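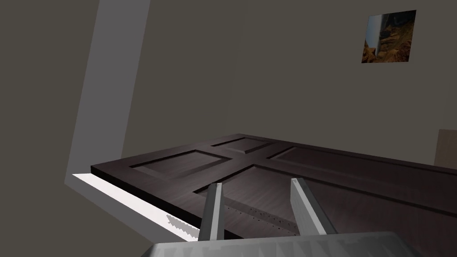

Pliserow in simulation — door work
By Duygu Bilgin
April

Pliserow is a two-armed robot I am putting together in the shared workshop at Wiltden. The hardware is slow going, so most evenings I work on the simulated version instead. The house it practices in is called Yaman, and I have been adding to it one room at a time. Everything on this page is a render from Yaman, and most of it concerns doors.

Doors were meant to be a short job. I gave them two evenings on the plan and have spent most of a month on them. Each door is its own model with its own hinge, swing limit and friction, and each handle needs its own collision shape. The handles are small and set close to the panel, so a bad approach angle puts a finger into the door before it gets near the lever.

I run each approach 2,000 times overnight with the start position nudged a little every time, then go through the failures in the morning. The usual one is the wrist arriving too low. The second is the base parked too close, with no room left for the elbow.
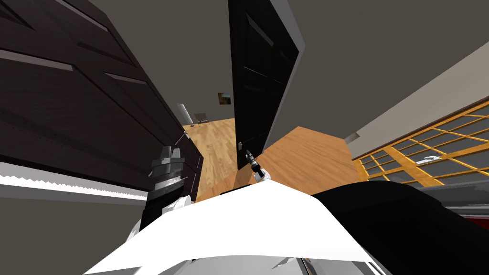
Both arms out, the left near the lever on the brown door and the right reaching for the handle on the black one.

The body view is the one I check first. It shows where the shell and the arms are in relation to the doorway, and I can usually tell from it whether the base needs to back up. The wrist views come after that, for the last stretch before contact.

Finger width is still open. The current setting leaves more clearance than a lever needs, but I would like to keep one opening for every kind of hardware in the house if I can. The Brovell controller board on the real arm takes the same opening command, so whatever I settle on here carries straight over. 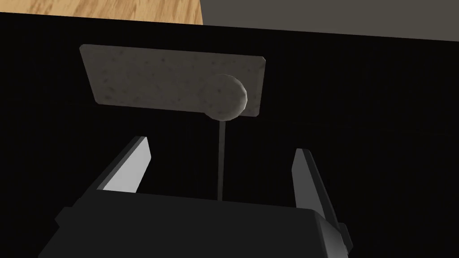 Gripper open below the speckled plate and round knob, with the thin rod between the fingers.

Next on the list is contact force, then a version of the fingers with softer pads. I will add pictures as I get to them.

Last updated: April

Contact: Duygu Bilgin, Wiltden workshop | © Duygu Bilgin | Back to top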